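Search this site Enter keywords Go

A Table in a Corner: Light, Grain and Elbow Room in the Parow Building

Posted 19/02/2020 by Group 3, Furniture and Interiors Studio

Background

The Parow building has a small side room with white walls, a door that sticks, and a table. Our group was assigned the table. Other groups in the studio got the lobby seating and the reading loft, so we were a little slow to show enthusiasm in the first meeting.

The complaint from people who used the room was that the table was "shiny and in the wrong place." This was the whole of the written brief. We were given five weeks and $100 to do something about it. Replacing the table was off the list before we asked, and we did ask.

The report covers what we tried on the finish, what we tried with the position, and what we would tell the next group. A section on chairs was planned. The chairs were taken for an event in September and the section went with them.

Starting condition

The table used to stand in the middle of the room, which looks good on a floor plan. In practice it left a strip on every side that was wide enough to walk through and too narrow to do anything in. Bags ended up on the table for lack of anywhere else, and then work was done in the gaps between bags.

The top is wood with a medium-brown finish. It had been wiped for years with Clallico spray polish, which leaves a film, and the film had been wiped with more Clallico. Near the edges, where people rest their forearms, it had gone slightly tacky. A sheet of paper put down there would stay put, which one user listed under advantages.

Glare was worse in the afternoon. With the overhead light on, a reader sitting at the long side got a bright patch just past the top of the page. Moving the page moved the problem to the neighbor.

Cleaning and finish tests

We did not want to learn on the real top, so we made sample boards from shelf offcuts in the Eze workshop and sprayed them with polish until they were as unpleasant as the original. This took an afternoon and a lot of open windows.

Sanding was tried first. We began with 100 grit paper because it was in the drawer. On the sample board it took off the film, the color underneath, and some of our confidence, leaving cross-scratches that showed from the doorway. A finer paper used along the grain would have behaved better, but by then we had lost our taste for sanding something that belongs to the building.

Washing was tried second. Warm water with a small amount of dish soap, a well-wrung cloth, and a dry cloth right after it removed most of the film in two passes. The rest came off with mineral spirits on a cotton rag. This is the method in the library book we had been told to read at the start.

For the new coat we compared Seko satin wax, Seko gloss wax, and a board left bare after washing. We set each one under the desk lamp with a printed page lying on it and had people from the other groups read a paragraph aloud. The gloss board was the prettiest and got the most squinting. The bare board was the easiest on the eyes and picked up a ring from the first mug that came near it. Satin was everybody's second choice for everything, so we used satin.

Our waxing notes, for anyone repeating this:

Use less than looks right. The first coat on the sample board went on like frosting and had to be scraped.

Go with the grain, in strokes the full length of the board. Circles look fine wet and then do not.

Leave it overnight. We left ours for an hour and can show you the fingerprints.

Buff with something that has no lint. An old bath towel has a great deal of lint.

Moving the table

The second half of the project was position. We drew the room at scale, cut the table out of cardboard, and pushed it around the drawing for longer than the exercise deserved. The choices came down to center, long wall, and corner.

The long wall lost early. It puts everyone in a row facing white paint, and the door opens into the last seat. Center we knew about already. The corner gives up seating along the far edge and at one end, and gives back a piece of floor where people can leave bags without stepping over them.

There was some disagreement on this. One member felt that a corner table is a table being punished. The rest of us pointed out that small things stop rolling off the back when the back is a wall, and the vote went to the corner.

Moving it was a job for everyone in the group and should have been planned. We waxed first and moved second, so the fresh surface had hands all over it and needed a second buffing. The feet also left dark marks on the floor. We bought felt pads afterward, with the last of the money, and put them on with the table tipped against a blanket.

A corner shows you exactly how square a room is. We had taken it on trust that the walls met at a right angle and that the table did too. We spent most of a morning deciding which of them was lying, then set the back edge by eye and stopped looking.

Results

With the table against the walls, the overhead light still reflects off the top, as softer areas toward the middle and one side. The grain now reads clearly as long streaks, lighter tan against darker brown, and a few people asked if it was a different table. We took this as praise after talking it over.
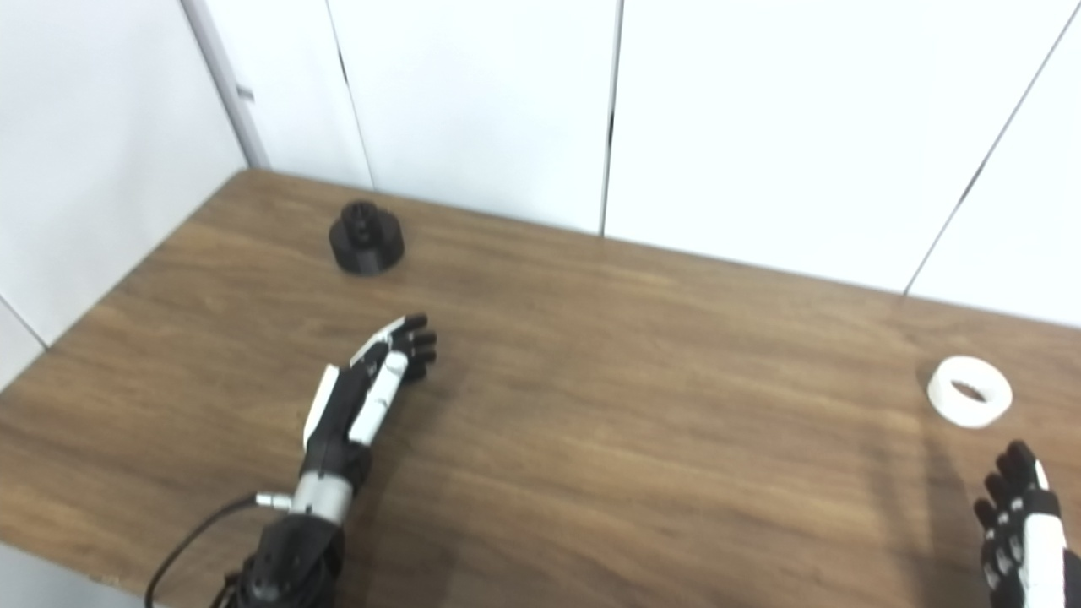
Does satin wax get rid of glare on a wooden table?

It reduces it. A satin coat spreads the reflection out so there is no hard bright patch, but any smooth surface under a ceiling light will still shine a little. Changing the seat or the lamp does more than a second coat of wax.

We asked users to mark the room before and after on a sheet with a top score of 100. The sheets from before had been stored on the table, under a bag, and we have only some of them. The averages would look scientific and would not be, so they are left out. The written comments were more useful. People liked having a clear working edge and somewhere to put things down at the back. They disliked facing the wall. Several would like the door fixed, and we would too.

White walls turned out to matter more than we had planned for. They throw light back onto the top from two directions, which keeps shadows from getting heavy but adds to the general brightness. A pin board on one wall would cut this down and give people something to look at. We had no money left to test it, so we taped up brown paper for an afternoon. It helped, and it looked terrible.

Care sheet

We left a sheet on the inside of the door. It reads:

Wipe with a damp cloth, then a dry one. No spray polish, including the can in the cupboard. Mugs go on a coaster. If a ring appears, tell the studio office before trying anything you read about mayonnaise. Re-wax when water stops beading.

The can in the cupboard was still there at our last visit, and lighter than before.

What we would change

We would move the table before waxing it. We would wash before reaching for sandpaper, and we would read the library book in the first week. We would also take proper notes on the light at the start, with the same lamp and the same page each time. Our early notes say things like "bad" and "bad again," and it is hard to draw a graph of that.

The felt pads need checking at the end of the semester. The one under the back leg went on slightly crooked and is now behind a table in a corner, where getting at it means moving the table.

Materials used: Seko satin wax, dish soap, mineral spirits, cotton rags, felt pads, brown paper, one bath towel (retired). Sample boards are on the lower shelf in the Eze workshop and are labeled on the back, apart from the frosted one, which you will recognize.

Contact the studio office | Copyright Furniture and Interiors Studio | Back to top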